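I drove back from Ustgate with the radio off, and if you know me at all you know how bad a loss has to be for that. I'm a person who listens to the postgame call-in show after *preseason* games. So let me get this one out of my system, because it's been a couple of nights now and I keep replaying the same four minutes of basketball while I'm brushing my teeth.

Quick catch-up for anybody who wandered in from the baking posts: Futent is the closest thing we have to a pro team without driving half a day. It's a little semi-pro club in a little semi-pro league, they play in what used to be a roller rink, and I have had the same seat behind the visitors' bench since the year they got the real scoreboard. Ustgate is the rival. Every league has one of those towns where the gym is loud and the parking is terrible and they always, always have some six-foot-nine guy who shoots threes for no reason.

We were up by 17 at the half. Up 17! On the road! I bought nachos to celebrate, and I don't even like the nachos there (the cheese has a skin on it by the time you sit down).
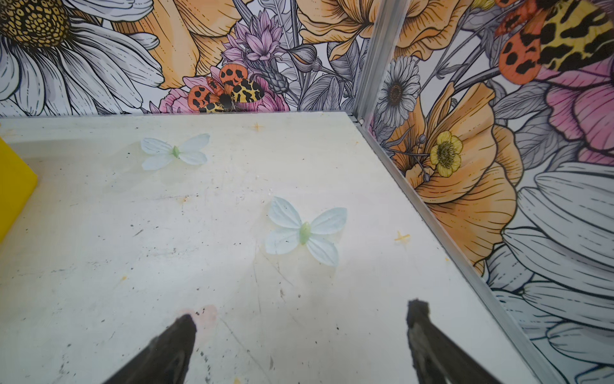
Then the third quarter started and we forgot how to get the ball past half court. Ustgate came out in a press — nothing fancy, just two guys jumping the first pass and daring us to throw over the top — and we turned it over on our first possession, and our second, and then we called timeout and turned it over coming *out* of the timeout. I have watched a lot of basketball in my life and I don't think I've seen a team throw the same pass to the same wrong person that many times.

The thing that drives me nuts is that we know how to beat a press. We did it all through last season. You put your center in the middle of the floor, you get him the ball, he turns around and suddenly it's a three-on-two going the other way. Our center is a great passer! He had a bunch of assists in the first half! In the third quarter he was standing down by our own basket with his hand up, like he was waiting for a bus, and the guards were on their own back there getting swallowed.

By the time we finally moved him up, the lead was three. The gym was shaking. The man next to me, a Ustgate fan who had been very quiet and polite up to then, turned into a completely different human being.

I'll give Ustgate credit, because they earned it. Their bench was better than ours and it wasn't close. Ours played scared. They had a kid come in late in the third, skinny, untied shoe, looked like he'd wandered in from a shootaround, and he took a charge, hit a corner three and dove on a loose ball in what felt like one breath. You can't coach that, or maybe you can and I'd like us to start.

The fourth quarter was really good basketball, if you had no feelings about who won. Back and forth, both teams in the bonus early, every free throw taking about a year off my life. We went ahead by one with under a minute left on a put-back that had me standing on my coat. Then we fouled a jump shooter. Why do we foul jump shooters? He was falling out of bounds! He made all three, obviously, because Ustgate practices free throws, and we got a decent look at the other end that went halfway down and came back out to say hello.

The announced crowd was 3423, and I would like to state for the record that I could hear every single one of them.

I sat in the parking lot for a good while after that, partly from sadness and partly because there's one exit and everybody was using it. When I finally got moving I stopped at the gas station by the highway, the one with the good coffee, and there were three other people in Futent jackets in there, all staring at the donut case without picking anything. Nobody said a word. I got a plain one. It seemed right.

So where does this leave us? I looked at the standings when I got home, which was a mistake at one in the morning. We're still in a playoff spot, but Bittencourt is right behind us and they have the easier schedule the rest of the way. They also have the tiebreaker, thanks to that awful game back before the break when we shot like we were wearing oven mitts. I've worked it out on the back of an envelope a few different ways and it mostly comes down to the next home game.
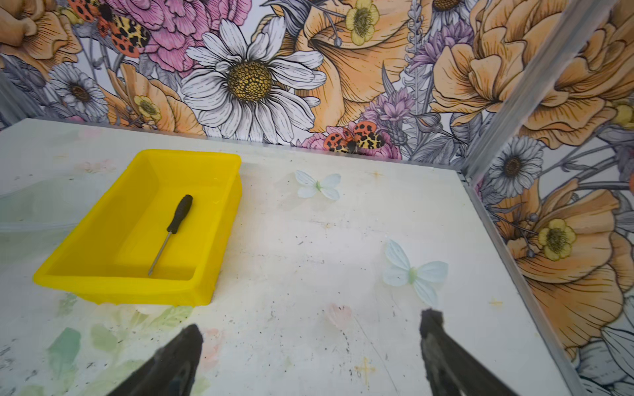 *A white tabletop with a yellow tray.*

The next home game is Zakumport, and I have thoughts.

Zakumport can't shoot. They really can't. They win by rebounding and by playing so slow that you get bored and do something silly. Last time they came here the first quarter ended 14-11 and I saw a dad in the next section reading an actual paperback. If we run on them, we win. If we walk the ball up and let them get set, it'll be one of those ugly ones that gets decided by a whistle, and I don't trust us with those right now.

What I'd do, if anyone were asking:

- Start the small lineup. I know, I know, rebounding. But the small lineup can handle the ball, and after Ustgate every team in the league is going to press us until we prove we can break it.
- Give our backup point guard real minutes in the first half, so the third quarter isn't the first time he's touched the ball all night.
- Put the center at midcourt against pressure. I will make a sign if I have to.

A few of you wrote to me after my last post to say I'm too hard on the coaching, and maybe so. I coached fourth-grade rec ball for one winter and I spent most of it tying shoes, so I'm aware it's tougher than it looks from the seats. But a 17-point lead is a 17-point lead, and the timeout where we came out and did the exact same thing is going to bug me until spring.

Couple of housekeeping things. I'm driving to the Zakumport game early and there's room for two more in the car if you don't mind the dog hair. Doors open at six, and the good pretzels are usually gone by the end of warmups, so plan for that. The booster table had the gray hats back in stock last I saw, the ones with the old logo, and I'm buying one even though my wife says I have a hat problem. And if anybody got the last two minutes of the Ustgate game on their phone, please send it over. I want to look at that foul again.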